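# 毛衣不该挂着

我家的衣柜是四年前搬进来时买的，Visholm 的一款，两扇门，左边一根挂衣杆，右边五层搁板。当时店员说，挂衣区做得大一点好，现在的人都不爱叠衣服。我听了他的，又多花了 264 块，把右边最上面两层搁板换成了第二根挂衣杆。去年冬天我把那根杆子拆了，搁板装了回去。这篇文章想说说为什么。

先讲结论：针织的东西应该叠着放。毛衣、开衫、针织马甲、围巾，凡是用针织出来、用手一拉会变长的，都不该上衣架。梭织的衬衫、外套、西裤可以挂，也应该挂。这条规矩很老，我母亲那一辈人几乎都知道，到了我这一辈，很多人不知道了，或者知道但不照做。

## 挂着的毛衣会怎么样

毛衣的结构是一个线圈套着一个线圈。它的弹性从这里来，它的毛病也从这里来。一件成年人的厚毛衣有分量，挂在衣架上，全部重量都落在两个肩头的几厘米上。一天两天看不出来，一个季度下来，肩膀上会顶出两个小包，下摆会长出一截，袖子也跟着变长。穿上身以后，肩包正好鼓在锁骨外侧，怎么拍都拍不平。

我有一件藏青色的圆领羊毛衫，Trostell 的，买的时候很合身。挂了两个冬天，下摆盖过了胯骨。我拿去给小区门口做织补的尹师傅看，她叫 Mingxuan Yin，大家都叫她尹师傅。她把毛衣平铺在案子上，用尺子从领口量到下摆，又翻过来看肩膀，说羊毛可以用蒸汽往回收一点，但收不到原样，线圈已经拉松了。她收我 200 块，做了一个下午。拿回来确实短了，肩包也小了，可是放到光底下看，肩头那一块的针脚还是比别处稀。

200 块不算多。问题在于这笔钱本来不用花。

有人会说，那就买宽肩衣架，买植绒衣架，买那种肩头做成圆弧的防变形衣架。我都买过。宽肩衣架能把小包变成大一点、缓一点的包，植绒衣架能让衣服不滑下来，但重量还在那里，往下坠的方向也没有变。衣架厂能解决的是肩头的形状，解决不了一件衣服自己的重量。

还有一种折中的办法，是把毛衣对折，搭在衣架的横杆上，袖子和衣身从两边垂下来。网上教这个办法的人很多。它比直接挂肩要好，我承认，衣柜里实在没有搁板的人可以这么做。它的缺点是占地方，一件毛衣对折再对折，挂起来有一个枕头那么厚，而且横杆压出来的那道印子刚好在胸口。

## 为什么大家还是挂

我想过这个问题，答案很简单：挂比叠快，挂着也比叠着好找。

衣服从阳台收进来，一手拿衣架，一手拎领子，套进去，完事。叠一件毛衣要找一块平的地方，要摊开，要理袖子，要折三四下。下班回来晚了，洗衣机里还有一桶，谁也不想再站着叠十来件衣服。

找的时候更明显。挂着的衣服侧面露在外面，用手一拨就过去了。叠着的摞成一堆，想穿的那件十次有八次在最底下，抽出来，上面的全歪了。歪了以后没有时间重叠，就那么塞回去，两周以后这一层搁板就成了一团。

这些都是实话。主张叠衣服的人如果不肯承认这些，说的话就没有人听。我自己也是因为这两条才挂了好几年。

后来我发现，这两条都可以改，而且改起来不贵。

## 一摞不要超过五件

先说找衣服的事。搁板上的衣服之所以乱，多半是因为摞得太高。衣柜出厂时搁板间距往往很大，我那个 Visholm 的柜子，两层之间能塞下一床薄被。空间大，人就会往上摞，七八件、十来件，下面的压得发硬，上面的一碰就倒。

我的办法是加搁板。Goltell 有一种可以夹在原有搁板上的金属网层架，不用打孔，撑开就行。我在两层搁板中间各夹了一个，高度正好放四五件薄毛衣，或者三件厚的。摞得矮了，抽最底下一件的时候，用另一只手托住上面的，一抬就出来了。

另外一点，是折口朝里，圆边朝外。也就是把叠好以后那条完整的、没有开口的边对着柜门。这样从外面看，每件衣服只有一条圆边，颜色和花纹一眼就能认出来，抽的时候手指也不会伸进别的衣服的夹层里。我见过很多人家的搁板，开口全朝外，袖口和下摆一层层露着，看上去永远是乱的，其实叠得并不差。

也有人推荐竖着放，像放书一样一件件插在抽屉里。T 恤可以，薄针织衫也勉强可以，厚毛衣不行。厚毛衣立不住，过两天就往下塌，塌下去以后腰上会有一道横褶。抽屉又深的话，几件一起塌，还不如平摞。

## 怎么叠

叠的办法网上有几十种，名字都很响。我用的是最普通的一种，母亲教的，到现在没有换过。

把毛衣正面朝下铺平，铺在床上就行。专门的叠衣板我买过一块，用了三次就送给了楼上的孩子画画垫纸。床面够大，高度也合适，站着不用弯太多腰。铺的时候两只手从中间往两边抹，把下摆抹齐，不要拽。

左边的袖子连同三分之一的衣身向中间折，袖子顺着衣身往下放，不要让袖口伸出下摆。右边照做。这时候毛衣是一个长条。然后从下摆往上折，薄的折三折，厚的对折一次。翻过来，正面朝上。

有两个地方要留心。

第一是袖子。袖子太长的时候，很多人会把它在背后打个交叉，或者来回折好几道。这样中间会特别厚，摞起来是鼓的。厚毛衣的袖子只折一道，让它贴着衣身直着下来，长出来的一截随衣身一起折上去。

第二是有图案的毛衣。提花的、拼色的，尤其是菱形格，图案大，线条又直，叠歪一点就很显眼。我原来嫌它难叠，现在反而觉得它好叠，因为菱形的斜线就是尺子，左右两边的格子对上了，衣服就正了。素色毛衣没有这个参照，叠歪了自己也不知道，穿上身才看见背后有条斜褶。

我妻子有几件一面素色、一面带花的针织衫。这种衣服叠完以后，应该让哪一面朝外，我们争过。她主张让素色朝外，看着干净。我主张让花的那一面露一点出来，否则柜子里三件灰的，拿哪件都像抽签。现在家里的做法是各管各的。
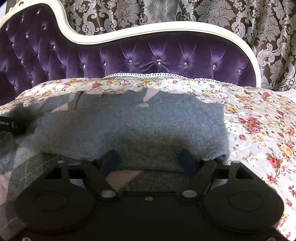
床上叠着的灰色毛衣，折边处露出粉灰两色的菱形格。

## 起球、压痕和樟脑

反对叠衣服的人还有一个理由，是压痕。衬衫叠久了要熨，这没有错，所以衬衫应该挂。毛衣的压痕和衬衫的不一样。羊毛和羊绒有回弹，晚上从柜子里拿出来，摊在椅背上过一夜，第二天早上大部分折痕会自己消掉。腈纶混纺的慢一些，用挂烫机离开一掌的距离喷两下，也就平了。棉线织的最顽固，但棉线毛衣也最重，挂起来坠得最厉害，两害相权，我还是叠。

起球和挂不挂没有关系，和摩擦有关系。腋下、袖口、背包带压着的地方，叠着挂着都会起。叠之前看一眼，有球就顺手剃掉，别带着球进柜子。剃球器我用的是最便宜的那种，装一节电池，用了好几年。剃的时候把毛衣铺在硬一点的平面上，绷得太紧容易剃出洞。

防虫的东西，放在每层搁板的角上，不要直接压在毛衣上面。樟木块每年五月换季的时候拿砂纸磨一遍，味道就回来了。真空压缩袋我不建议给羊毛和羊绒用。袋子抽成一块板，放半年，打开以后蓬不起来，领口上的死褶几天都下不去。羽绒被可以压，腈纶的毯子可以压，好毛衣不要压。

换季之前一定要洗干净。穿过一次没洗就收起来，第二年拿出来领口会发黄，虫子也专挑有汗渍的地方咬。这件事比叠和挂都重要，我把它放在后面说，是因为大多数人已经知道了。

## 一笔账

我有记账的习惯。今年一月整理旧账本，顺便把衣柜上花的钱加了一遍。柜子本身 3815 块，第二根挂衣杆 264 块，织补 200 块，衣架前前后后买了好几批，没有单独记。后来加的网层架倒是没花多少，促销时买的，混在一张超市小票里。

还有一笔是我妻子的羊绒开衫，买的时候 1613 块，挂了一个冬天加一个春天，门襟拉长了，扣子扣上以后前面是波浪形的。尹师傅看过，说门襟要拆了重上，没有同色的线。这件衣服现在只在家里穿。

所以有人问我，叠衣服费的那点时间值不值，我是按这笔账来回答的。一件毛衣叠起来不到一分钟，一个冬天我们两个人轮着穿的毛衣并不多，每周叠一次，一次用不了多久，听着广播就叠完了。换算成钱，比织补便宜。

我的朋友 Samuele Gentile 不同意。他租的房子在老城，卧室很窄，衣柜是房东的，里面只有一根杆子，连一层搁板都没有。他说我的这套道理是给有搁板的人讲的。我去他家看过，确实没有地方。我建议他买一个挂在杆子上的布质收纳格，一格一格往下垂的那种，每格放两件。他买了，牌子叫 Yu，底板是硬纸的，放厚毛衣会往下弯。他后来在每一格里垫了一块裁好的薄木板，现在用着还行，就是挪动的时候沉。

他的情况我写在这里，是想说明房东和做家具的人也有责任。现在卖的衣柜，挂衣区越做越大，搁板越做越少，说是顺应习惯。可是习惯有一半是柜子养出来的。柜子里只有杆子，人当然就挂。我当年如果没有听店员的话，那两层搁板还在，藏青色那件大概也还合身。

我的建议是，买柜子的时候，先把家里的毛衣全部抱出来，叠好，摞在床上，看看有几摞，再去跟店员谈要几层搁板。外套和衬衫也照样清点一遍。这件事半个下午能做完，做完以后，心里对挂多少、叠多少就有数了。

至于已经挂变形的毛衣，不用急着扔。羊毛的可以试试蒸汽：平铺，用手把下摆轻轻往上推，推到原来的长度，隔着一块湿布熨，熨斗悬着，不要压下去，然后放在原地等它干透再动。能回来多少要看线圈松到什么程度。我那件藏青色的，去年底又长出来一点，我照这个办法自己弄了一次，比尹师傅弄的差些，在家门口买菜可以穿。

拆下来的那根挂衣杆我没有扔，现在横在阳台上，晾毛巾用。

2022年1月11日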